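Speaker notes — Subtitle workflow for small-release features
Norbert Murín, Lelarix
May 17, 2019

Slide 1. Introduce self. Lelarix does subtitling and caption files for independent distributors. Talk covers features only, not episodic. Questions at the end.

Slide 2. Source material. We ask for the locked picture, the dialogue list and the final mix. Most distributors send two of the three. If the dialogue list predates the lock, treat it as a spelling reference only. Frame rate must be confirmed in writing before spotting starts.

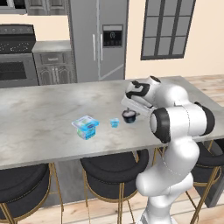 Slide 3. Spotting. Minimum gap between subtitles is set per client. In-times follow the first audible frame of speech. Out-times may be extended past the line for readability, but never across a scene change. Mention the Trerkberg feature: more than 500 subtitles retimed after a late re-edit of the second reel. Cost was carried by the distributor under the contract.

Slide 4. Translation. Natália Šindelář translated Trerkberg from Slovak; Marcela Dvořáček checked it. Dialect lines were flattened in the first draft and partly restored in the second. Read out the tavern exchange if time permits (both versions are on the handout). Humour gets a separate pass.

Slide 5. Colour and position. White text, bottom centre, raised for burnt-in titles. Konwood asked for yellow on its archive titles and we supplied it.

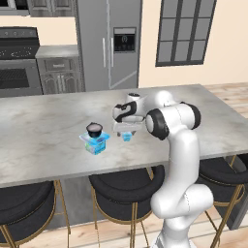
Robot arm over a marble-look kitchen island (computer render).

Slide 6. Quality check. One full viewing with sound, one without. The checker must not be the translator. Log every fault with timecode and category. Gobnait Fitzgerald's fault sheet has 18 categories — we use six of them routinely. Skip the table if running late.

Slide 7. Delivery. Separate files per reel only where the cinema package needs them. Festival copies are labelled as such in the file name. Next revision of the style guide is due in June; send comments to Gobnait.

Questions. Leave contact slide up.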